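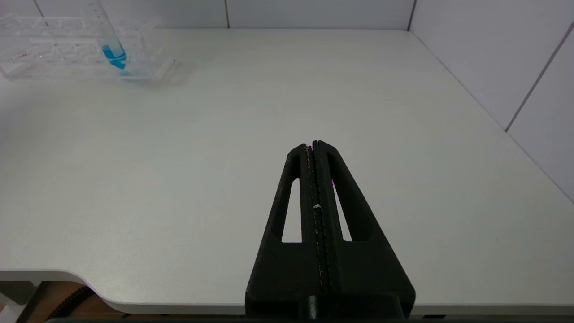 # White laminate worktop

A **white laminate worktop** is a flat table surface made of a board core covered with a thin, hard decorative sheet in white or a very light gray. It is widely used in teaching laboratories, repair shops, craft rooms and offices, where a plain and easily wiped surface is wanted. The term covers both fixed counters and the tops of freestanding tables.

## Construction

The core is most often particleboard or fiberboard. The decorative sheet is bonded to the upper face under pressure, and a second sheet is usually applied to the underside so that the board does not bow. Surfaces may be gloss, satin or matte. Matte finishes often carry a fine grain, which reduces glare and makes light scratches harder to see.

## Edges and corners

The front edge is the part of a worktop that wears first. Three treatments are common:

- **Square edge**, finished with a strip of matching banding.
- **Postformed edge**, in which the surface sheet is bent over a rounded front and continues underneath.
- **Molded rim**, a thicker band fitted around the board, often used where the outline is curved.

Curved outlines are chosen for tables that people must walk past or reach across. The workshop manual compiled by Halyna Ivanyshyn and Ximeng Du for the Clendby teaching rooms recommends a rounded corner wherever a table stands beside a passage. Rounded rims are also less likely to chip than square ones, although a damaged rim is harder to replace.

## Use in laboratories

Laminate tops are suited to light bench work with small items of plastic or glass. Clear racks for test tubes are normally kept toward the back of the table, leaving the front free for handling. 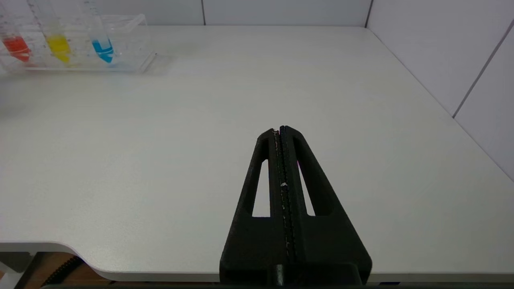 White surfaces have one recognized drawback in this setting: transparent items stand out poorly against them. The Clendby manual suggests a dark mat beneath clear tubes when they are to be filled by hand. Cables are routed below the top so that the working area stays open, and they should be long enough for the table to be moved without strain.

Laminate is not a substitute for chemical-resistant resin or ceramic tops. Strong acids, some solvents and prolonged heat can discolor the sheet or loosen the adhesive – damage of this kind cannot be polished out.

## Care

Routine cleaning is done with a soft cloth, warm water and mild detergent. Abrasive powders dull the finish. Standing water should be removed from seams and edges, where it can enter the core and cause swelling.

## See also

- Edge banding
- Laboratory furniture
- Test tube rack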